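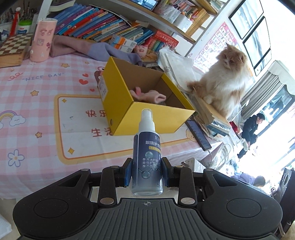
Fladov, 9 January 2026

Okay, so I finally got both hand-held grippers on the same table for a proper side by side, and I have opinions! The two of them came from Fimumum as a pair, same body and same blue pads, and the only thing I asked for was a stiffer spring in one of them. The soft one is called Dong and the stiff one is called Seven, for reasons that made sense to us at the time (it was late, there was pie).

The plan was simple. Pick up something ordinary, put it in the yellow cardboard box or take it out again, write down whether it slipped, repeat until my wrist complained. I got through 158 pickups before I quit, and 44 of those were slips of one kind or another. I counted a slip any time I had to regrip, even if the thing never hit the table, so that number sounds worse than it felt.

Small bottles were the happy surprise. A little spray bottle of glasses care solution sits so nicely between those pads, straight up and down, and I kept going back to it whenever I needed a win. Dong was better at it than Seven, which I did not expect. With the stiff spring I tend to clamp down too early and catch the bottle crooked, and then I'm stuck with it crooked. With the soft one I get a second to fuss with the angle before I commit.

Gloves are another story. Anything knitted just sort of squishes away from you, and you end up pinching a fingertip and dragging the rest along like a tired toddler. Seven wins there, easily. I'd been blaming the pads for months, and I owe the pads an apology.

Then there's the box itself, which gave me more trouble than anything I put in it. These grippers are wide! You think about the fingertips the whole time and forget there's a big body behind them, and the arms open out so far that reaching in next to a wall takes real planning. Tape rolls were my nemesis. Standing up they're fine, but lying flat near a wall I was mostly poking at cardboard and muttering. 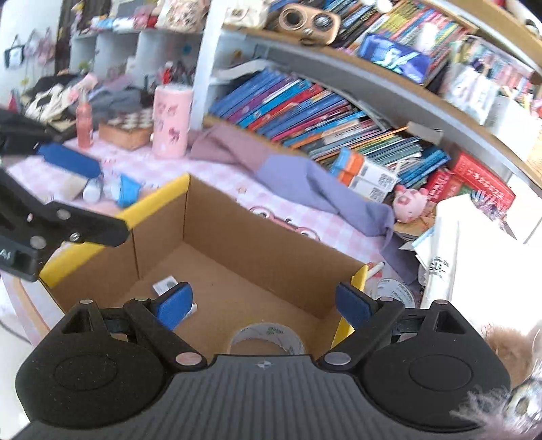

Rosaire Wong read my notes last night and thinks I'm testing the wrong thing entirely: the spring hardly matters, she wrote back, if you're switching hands halfway through, and "you're comparing your left wrist to your right wrist and calling it a gripper review."

Ouch. Fair, though. I had Seven in my right hand for most of the box work and only swapped near the end, when I was already tired and cranky. So I went back and did a shorter round with the hands swapped from the start, just sponges, bottles and the white wall charger, with Manon Penner working the other gripper so I wasn't juggling two at once. 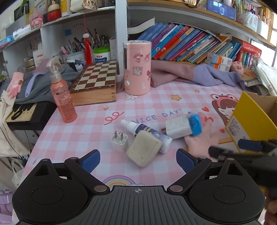 Swapping hands did shrink the gap on the bottles, so score one for Rosaire. The gloves didn't budge, and I'm still sure the stiff spring is doing the work with fabric. Sponges I could grab with either one, with either hand, probably with my eyes shut.

The charger was the fun one. Go for the body and it's easy, go anywhere near the prongs and it twists right out from between the pads. Manon's trick is to come in slower than feels natural and let both pads touch before squeezing, and she's annoyingly good at it.

If I had to keep just one it would be Dong, mainly for my wrist's sake. I'm going to ask Fimumum about a spring halfway between the two, and if they say yes I'll run the whole thing again in March, hands swapped properly this time and with a lot more tape rolls. Amrit MacLeod has already asked to borrow Seven in the meantime, so Amrit, it's yours, come get it.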